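Pantry Moths and Stored Dry Goods: Frequently Asked Questions

Last revised 24 July 2023. Maintained by Yatziri Huerta for the Astgate Household Storage Guide.

What is a pantry moth?
The name usually refers to the Indian meal moth, Plodia interpunctella. The adult is small, with the front third of the wing pale gray and the rest reddish brown. Adults do not feed. All damage to food is done by the larvae.

Where do they come from?
Most infestations arrive in a purchased package. Eggs are too small to notice during shopping, and larvae can chew through thin plastic film and paperboard. Bird seed and dry pet food are frequent sources and are often overlooked, as they tend to be kept in a garage or utility room.

Which foods are at risk?
Rice, oats, flour, cornmeal, crackers, nuts, dried fruit, chocolate, powdered milk, spices and dry pet food. Canned goods and unopened glass jars with sealed metal lids are not at risk.

How do I inspect an open package?
Empty it into a wide, shallow dish in good light. Look for fine webbing that binds grains into clumps, cream-colored larvae with brown heads, and shed skins. Check the folds and seams of the bag separately. Webbing is often the first sign and is usually found near the surface.

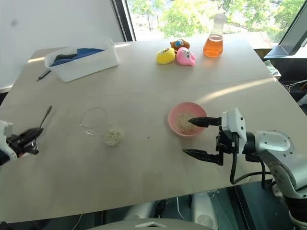
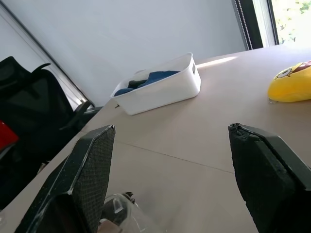
Are small holes in a package proof of moths?
No. Round, clean holes in the grain itself suggest weevils. Irregular holes in the packaging may be from larvae entering or leaving. Treatment of the food is the same in either case, but moth traps will not catch weevils.

Can I save food that has not been affected?
Yes. Freeze it at 0 °F for 7 days. Leave the package closed until it has returned to room temperature, or condensation will form on the contents. Large bags should be divided first so that the center reaches the required temperature.

Does heat work?
Heat is effective on some dry goods. Spread the product in a thin layer and hold it at 140 °F for one hour. Do not apply this method to seeds intended for planting, to flour intended for bread, or to anything containing chocolate.

Which containers keep them out?
Glass or heavy rigid plastic with a gasket. Screw lids without a liner are not reliable, as newly hatched larvae can follow the thread. The Clodumard jar and the Swanepoel bin both have a replaceable gasket. Gaskets for the two are not interchangeable. Zipper bags are suitable for the freezer only.

Do pheromone traps solve the problem?
Traps attract adult males. They are useful for detecting an infestation and for confirming that one has ended. They do not remove eggs or larvae. Place one trap per pantry, away from open windows. Replace the Nekia trap according to the date printed on its sleeve, even if the adhesive still appears clean.

How many eggs does one female lay?
A female can lay 200 eggs or more in her adult life. At normal room temperature the eggs hatch in a few days.

Should I spray the shelves?
Insecticide is not recommended on surfaces that hold food. Remove all items, vacuum the shelf-pin holes, corners and undersides, and wash with soap and warm water. Dispose of the vacuum contents outdoors. Discard old shelf liner.

I cleaned everything and still see moths. Why?
Larvae leave the food to pupate and may travel some distance. Check the ceiling line, the backs of picture frames, door hinges and the undersides of jar lids. Continue monitoring for 4 months after the last sighting. In cooler rooms development is slower, and a pantry that appears clear in January may produce adults in spring.

Is it harmful to eat affected food?
The species is not known to transmit disease to people. Affected food should still be discarded for reasons of quality. Persons with insect allergies should avoid it entirely.

Related pages: Grain Weevils; Labeling and Rotation; Freezer Storage Times; Gasket Sizes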